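Section 4: Recording your first unpacking runs

By now both arms should be homed and talking to the Vora software. If they aren't, go back to Section 3, and don't skip the cable check like I did (twice!). In this section we're collecting the demos that the Esine policy learns from. I use the unpacking task to start people off, it's forgiving and you get a feel for the arms fast.

1. Set the clear bin on the table where both arms can reach it, long side running left to right.

2. Drop in a handful of small things with different shapes. Tubes, little boxes and squeeze bottles are great. Let them lean and overlap.

3. Press Record, then wait for the beep before you move anything.

4. Bring one arm down into the bin and keep the other one back, out of the way.
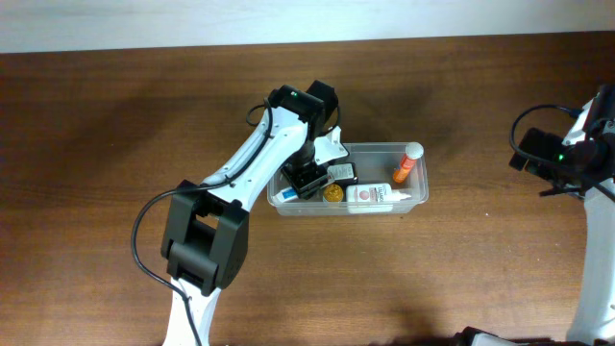
5. Take the top items first. Go slow on the way down and as fast as you like on the way out.

CAUTION: Watch the slack in the cables when the arms cross over. I snagged a loop in July and had to redo the whole wrist calibration.

6. Set each item down on the tabletop with some space around it. Gaspard Gaillard likes neat rows, but when we trained on his runs the policy got fussy about placement, so I say spread them out any old way.

7. When the bin is empty, back both grippers off toward you and open the fingers all the way.
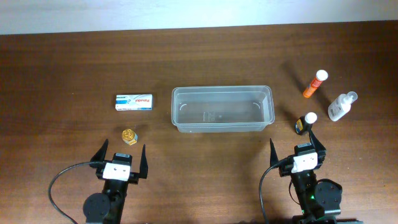 8. Press Stop and give the run a label. Keep the bad ones too, just tag them "miss" (Oduor Ondieki uses those for the recovery training in Section 6).

NOTE: How many runs do you need? With 70 we got a policy that mostly poked at the plastic. At 200 it was picking things up, and at 300 it would try again after a slip, which made me so happy I called everyone over. Our full Tanui set has 1,670 runs, but please don't start there!

9. Shuffle the items and go again from step 2.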